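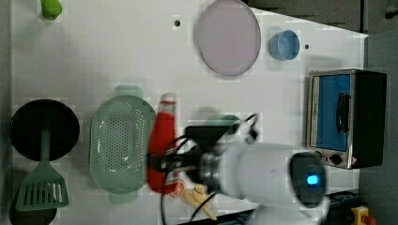
Kitchen tips from the Loler tests

In January we let a robot arm sort kitchen things 526 times, and the result is useful also for people.

Put bottles on their side only if the space around them is free. The arm failed most with a bottle lying close to other items.

Leave a hand's width between the pan and the colander. With this one change, failed grips went down from 200 to 2.

Turn handles to the same direction. Trefor Humphreys tried it at home and he keeps it so.

Next month we test drawers.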